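Speaker notes: Small spur gears on the bench
Cornby workshop evening, June. Talk runs 40 minutes, questions after.

Slide 1. Say hello, say where the exits are. Ask who has assembled a gearbox before. If most hands go up, skip slide 2.

Slide 3. Start with one gear. Teeth, bore, width of the face. Explain that the bore locates the gear and the teeth do the work. Pass the sample tray along the front row and get it back before moving on.

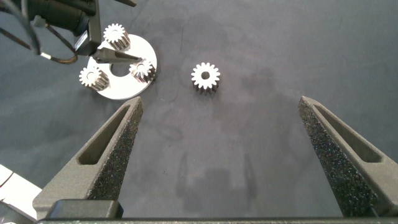
Clear the bench first. At Etdale we lost more time looking for parts than fitting them. One job at a time, and tools go back on the rack. Check each bore for burrs with a fingertip, then check the teeth against the light. Mention the Helard order: 100 gears, 2 rejected, both for burrs.

Slide 4. Setting parts down. Ask the room how they do it at work. Take a couple of answers, no more. 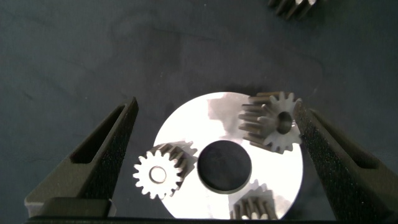
Spur gears and the round silver disc on the gray work surface.

Talk about chipped teeth here. Gears knocked together in a bin get nicked, and a nick can be heard once the box is running. Batches of up to 1000 should go in divided trays.

Pause for water. Slide 5 is lubrication.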